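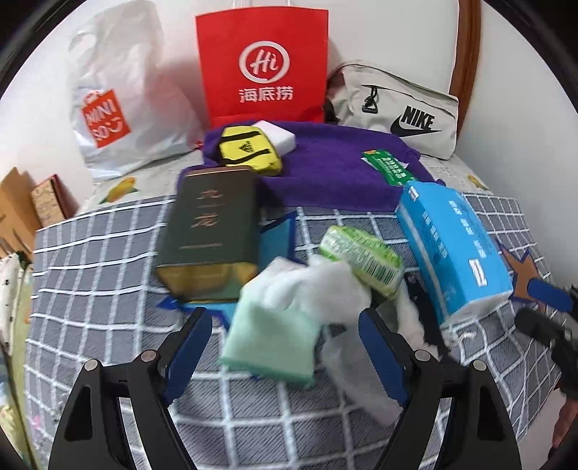 Sorting station, mixed household goods, handheld grippers in use.

Forum: Equipment Planning and Procurement
Thread: Budget request for additional handheld grippers, Pelladville site

a.jayasinghe
Colleagues,
I am preparing the equipment request for the coming budget period and would appreciate comments before it goes to the finance office in August. The Pelladville site proposes to purchase 27 handheld gripper units of the linked-jaw type with the blue fingertip pads. The request also covers replacement pads, table coverings and a stock of everyday items for handling.
My present view is that the grippers should be funded first and the handling stock held to 400 for the period, in dollars. Please state any objection in this thread so that it can be attached to the request.
Anjana Jayasinghe

z.kubicek
I support the purchase in principle. I do object to the figure for handling stock. Soft goods wear out sooner than boxes do. The table in the photograph carries a fluffy white cloth, a folded mint-green piece that may be a cloth or a sponge, and a tangle of white thread. Items of that sort must be replaced on a regular schedule, and 400 will not carry Urkislow and Pelladville through the period together.
Zuzana Kubíček

dpaulik
I must disagree with the previous post. Urkislow has kept its stock costs low by accepting used packaging and bags from staff. A paper shopping bag costs us nothing. The expense that was missed last time was fingertip pads, and I would ask that these have their own line. When they are included under "general supplies" they are the first thing to be reduced.
May I also ask which supplier is being considered? Hoarau and Teltus were both mentioned at the planning meeting, and the minutes do not record a decision.
Dalibor Paulík

a.jayasinghe
In reply to dpaulik: no decision has been made. Teltus has provided a written quotation with delivery included. Hoarau has quoted for the units only and has been asked to supply a price for delivery and spare pads. Until that arrives the two offers cannot be compared fairly.
I accept the point regarding pads. They will be moved to a separate line.

z.danko
For the record, there are two persons named Zuzana in this thread and the earlier post on soft goods was not mine. I take a different position.
Donated items are acceptable if the selection remains varied. The present table has a reasonable range: a small yellow pouch, a thick dark box with copper-colored characters on it, a flat green packet, a large blue package, a Nike waist bag. I would not wish to see that replaced by whatever is left in the break room. A modest purchase each month would be preferable to one large order.
Zuzana Danko

dpaulik
Monthly orders each require an approval form. Our office processed enough of those last period. One order, placed early, would be my recommendation.

lmachala
I write on behalf of the maintenance group. The request as drafted contains no amount for repair. Every unit has pivot pins in each jaw, and these require inspection. We ask for 2000 to be set aside for parts and labor. If that amount cannot be found, we would prefer that fewer units be purchased.
We would also ask that table coverings be ordered in one pattern. The gray cloth with the white grid is suitable and should be kept as the standard.
Ľudovít Machala

z.kubicek
I cannot agree to a reduction in units. Two sites cannot share a smaller number without idle time at one of them. The repair amount could be spread over 2 budget periods.

lmachala
Spreading the amount is acceptable to us, provided the second part is committed in writing.

a.jayasinghe
Thank you all. The draft will be revised as follows. The number of units remains at 27. Fingertip pads will have their own line. The repair amount will be entered at 2000 over 2 periods, with written commitment for the second. The gray grid cloth will be named as the standard covering.
The question of handling stock remains open. I will enter 400 for the present and record the objection from z.kubicek together with the request from z.danko for monthly orders.

z.kubicek
Noted. I ask that my objection be attached in full and without summary.

a.jayasinghe
It will be attached in full.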